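How does a mango get ripe?

Have you ever bitten into a mango that was hard and sour? Then it was not ripe yet. A ripe mango is soft, sweet and full of juice. In this article we will learn what happens inside the fruit when it ripens, and how you can check it at home.

A mango begins as a very small flower on a tree. The mango tree likes warm places and it can grow taller than a house. When the fruit is young, it is green and hard. Inside there is a lot of starch. Starch is also found in potatoes and rice, and it does not taste sweet.

Slowly the mango makes a gas. You cannot see this gas. It is called ethylene (say it like this: ETH-uh-leen). The gas is a kind of message, and it tells the fruit that it is time to ripen. Now the starch changes into sugar, the sour taste gets weaker and the flesh becomes soft.
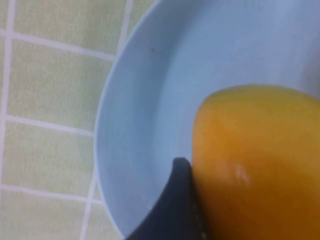 Many mangoes also change their color from green to yellow or orange. But be careful, because the color can trick you! Some kinds stay green even when they are ripe, and other kinds are red already when they are hard. It is better to use your fingers and your nose.

Press the mango very gently. If it feels like a stone, it must wait. If it gives way a little, it is ready to eat. Then smell it near the stem. A ripe mango has a sweet smell.

Try it at home

You need 4 hard mangoes of the same kind, two paper bags and one banana. Ask an adult before you begin.

Put two mangoes in the first bag together with the banana. Put the other two mangoes in the second bag alone. Close both bags and leave them in the kitchen, but not in the sun. Every day after breakfast, press each mango gently and write in a notebook how it feels.

Which bag do you think will win? A banana gives off ethylene too, so the mangoes beside it get more of the message.

Carol Tapley's class in Watton did this test in October, and the children drew a small face for each day: a sad face for hard and a happy face for soft.

When your mango is ripe, wash it and let an adult cut it. In the middle there is a big flat seed, and it is too hard to eat.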